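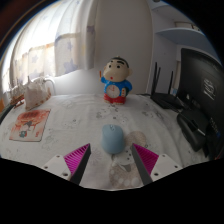
About Tarisier

Tarisier lets furnished flats to people who need somewhere to live for a few months at a time. Most of our tenants are on a work contract, waiting for a house purchase to go through, or moving to the area with children and looking for a permanent place once they are here.

The company was started by Bülent Demirtaş, who had managed ordinary long lets and kept being asked for something shorter. The first flat was above a shoe repair shop. We now look after 94 flats, some of which we own and the rest of which we manage for private landlords.

How we let

The shortest stay is one month and the longest is 12. Rent is paid monthly and includes heating, water, electricity and broadband. The deposit is 1,000 pounds for every flat, whatever its size, and is held in a protected scheme. We do not charge for viewings, references or renewals.

Each flat has beds, a table and chairs, a cooker, a washing machine and enough kitchenware for the number of people it sleeps. Bed linen and towels are supplied at the start of the let. After that, tenants do their own washing, or can add a linen change for a monthly charge. Cots and high chairs are free but need to be booked – we only have a few.
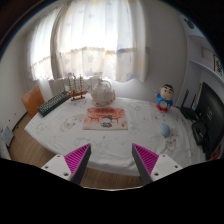

White sheet with animals and clouds in grey outline

Repairs

Repairs are handled by our own team of three during the week. Outside office hours the phone is answered by Meng, a local property maintenance firm, who hold keys to every building. Please ring for leaks, heating or lost keys. Anything else can go through the tenant page, and we will reply the next working day.
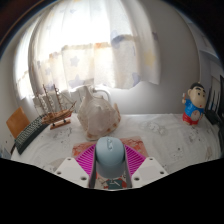 We keep a written record of every job, and landlords get a copy with their quarterly statement. If a repair costs more than 110 pounds we ask the landlord first, unless it is urgent.

Storage

Tenants often arrive with more than will fit in a furnished flat. We have an arrangement with Storar, whose units are ten minutes from the office by car. You rent from them directly and the contract is separate from your tenancy.

For landlords

We take on new flats twice a year, in May and in the autumn. Bülent visits each one himself before we agree terms. Ring the office or call in – the entrance is at the side of the building, next to the cycle racks.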